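Flultley growers lift melon harvest

Growers around Flultley picked 800 tonnes of watermelons this season, 200 more than last year, after a dry spring and a warm July.

The fruit is grown under cover on four farms and sold mainly through the Longo wholesale market, where prices have held steady since the first loads came in. 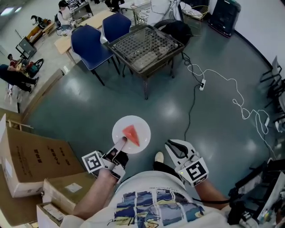 The Vavel co-operative, which packs for all four farms, said smaller melons had sold best -- many shops now want fruit that fits on a fridge shelf. It plans to put up eight more tunnels before the spring planting.

Water remains a worry. The reservoir at Narnorow was low by the end of August, and growers have been asked to irrigate only at night until further notice. Picking is due to finish in September.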